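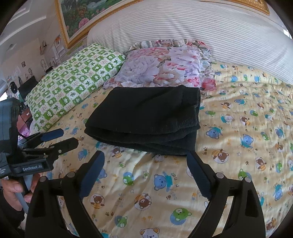

Towel practice on the bear quilt, two grippers, sun coming in.

So I finally moved the build out of the garage and onto the bed, and I'm a lot happier. The garage bench is too hard! Towels slide around on it, and every time I closed the jaws I was scared of grinding the pads into the wood. A quilt gives a little. The only trouble is you come in low, the far edge of the towel is up against a pillow, and you have to decide whether to pinch the near fold or go over the top. I've been going for the near fold (mostly).

The pivot bolts on mine kept working loose, so last night I took both fingers apart and put a drop of threadlocker on each one. The left side still feels stiffer than the right. I wrote to Zyanya Bermúdez from the Tunthorpe workshop and she thinks I overtightened it, and she's probably right, she usually is about bolts.

My notebook says 167 grabs so far. I want 1,000 before I let Girnora (that's the little folding program, named after a cat) try anything on its own, which at this rate puts me somewhere in November. Black towels are the worst for it, by the way. The software loses the fold line the minute the sunlight gets on the bed, so I may have to work with the curtains shut, or just buy a lighter towel.

Next up is a pillowcase. I also need to order more pad material, the dark blue stuff if they still have it.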